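十二月，Rangel 工坊，釉料台笔记
晚上接着写，手上还有灰，本子边又黑了一块，见谅

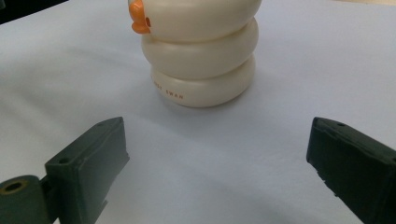
先说草木灰。上次写到第二桶还泡着，今天终于把它弄完了！水换到第四遍的时候摸上去还是滑溜溜的，我忘了戴手套（对，又忘了），指头到现在还发涩。第五遍之后上面那层水才算清，颜色从浓茶变成淡淡的黄，我就没再换。Şükran 的意思是再洗两遍更稳妥，可我不太想洗得那么干净，洗过头的灰做出来的釉面太老实，流不动，去年那批碗就是这样，看着像刷了层漆。

灰先干筛，用的40目，把炭渣和钉子挑掉。这回的灰是 Nivaldo 从家里壁炉掏来的，里头居然有两根完整的铁钉和一块像是旧门合页的东西，大概是拆下来的旧木料。下次得跟他讲清楚，刷过漆的木头千万别混进来，谁知道漆里有什么。洗完再湿过100目，这一步慢得要命，拿硬毛刷一点一点赶，赶到后来胳膊都抬不起来，Cleiton 路过说我像在给一条大鱼刮鳞。

重量记一下：干筛后的灰690克，洗完烘干594克。比我预想的丢得少，要么这批灰本来就在外面淋过雨，要么我确实洗得不够。两种可能都先写在这儿，烧完再看。烘的时候摊在旧搪瓷盘里，放在窑顶上借余温，隔一阵翻一翻，结块的地方用擀面杖压开就行。

配方还是老三样：灰、长石、球土。长石换成了 Fasomell 新到的那袋，这一点一定要记，之前所有的试片用的都是旧袋子，两袋颜色就不一样，新的偏粉。我问过店里，说产地没变，只是磨得更细。行吧，信一半。磨得细熔得就早，所以我另外做了一组，把长石减了一点、球土加了一点，试片背面用铁红写了“减”字，别跟不写字的那组搞混。Iolanda，如果是你开窑，麻烦先看背面再往架子上摆，上次全摆乱了我对着本子猜了一下午……

还有一件事想写详细点，就是缩釉。上一窑里凡是挂得厚的地方都缩成一粒一粒的，露着底下的坯，底足那一圈特别明显。我翻了翻前面几页，发现每次出问题都是在素坯放久了之后。架子上那批坯从秋天摆到现在，旁边就是打磨台，灰尘能少吗？所以今天做了个很笨的对照：同一批坯，一半用湿海绵擦过，晾透再上釉，另一半拿起来就浸。浸釉的时间我嘴里数着，尽量一样长，但电话响了一次，那一片肯定泡久了，我在边上刻了道小杠。

浸的时候的手感也记一笔。擦过的那半吸水明显慢，釉浆挂上去之后还亮了一会儿才哑下来；没擦的几乎一提出来就哑了。我怀疑擦过的会偏薄，如果烧出来不缩，那到底是灰尘的功劳还是薄的功劳？唉，写到这儿才想到应该再做一组擦过但浸两遍的。明天补上，赶得上装窑。

釉浆的稠度这回没用比重瓶，瓶子被谁借走了没还（谁拿的请放回水槽上面那格，谢谢），我就用老办法，手指伸进去提出来看指甲边。稀奶油那种稠，放一夜之后底下会沉成硬块，要从底下往上铲着搅，光转圈没用。加了一小撮膨润土，先用热水化开的，直接撒会变成一团一团的小疙瘩，我吃过这个亏，筛了一晚上。

下面是关于 Flela 那台控温表的牢骚。它降温那一段还是不听话，设好的保温它会自己跳过去，直接开始自然降。Cleiton 把热电偶拆下来看过，接头有点氧化，拿砂纸蹭了蹭又装回去，空跑了一遍，读数比以前稳，保温那段也走完了。可空窑跟满窑是两码事，我不敢就这么信它。灰釉的结晶全靠降温慢，降快了就是一层光溜溜的绿玻璃，好看是好看，但我要的是那种雾雾的、边上发黄的效果。所以这一窑得有人守着，到了那一段看一眼表，跳了就手动拉回来。Solange 说她晚上可以留下，我守前半夜，她接后半夜。咖啡在左边柜子里，滤纸快没了。

装窑的想法先画在下一页了，文字也补两句：灰釉的全放中层，底下那层温度一向偏低，留给 Laltard 那套订单的盘子，它们用的是老的白釉，宽容得很，怎么烧都过得去。测温锥前后各放一组，别再只放门口了，看着方便可是骗人。每片灰釉试片底下都要垫泥饼，流下来粘在硼板上，最后凿板子的人是我。泥饼今天下午搓好了，用的是回收泥掺氧化铝粉，还软着，明早应该能干。

说到硼板，有两块边上已经翘了，我拿直尺比过，能看见光从底下漏过来。先翻面用，翻过来再刷隔离浆，旧的那层鼓起来的地方一定刮掉，不然掉一粒下去正好落在盘心里。刮的时候戴口罩！墙上那盒是新的。

Şükran 的铁锈红也想搭这一窑，我有点犹豫。她那个釉喜欢氧化气氛，我们这窑中段要轻轻压一下还原，放进去多半会发闷。她说发闷也想看看，那就给她留门边一个角，别的位置真没有了。她自己记在自己的本子上，我这里不重复。

顺手收了一下水槽底下的沉淀桶，满了，上面的清水已经撇掉，底下那坨泥先晾在后院的石膏板上，盖了布。晾干以后可以掺一点做杂色釉，Nivaldo 惦记这个很久了，他想拿去试花盆外壁。可以，但里面什么都有，装吃的器物绝对不要用。

明天要做的：补那组浸两遍的；给试片底足擦釉，擦高一点，宁可难看；找比重瓶；问 Fasomell 旧的那种长石还能不能买到，哪怕半袋也好；买滤纸。

对了，594克的灰我没有全用掉，剩下的装在带蓝盖子的罐里，贴了标签，写的是“壁炉灰，洗五遍”。想用的随便舀，舀了在罐子上写一下用了多少，我好知道下回什么时候该再去找 Nivaldo 掏炉子。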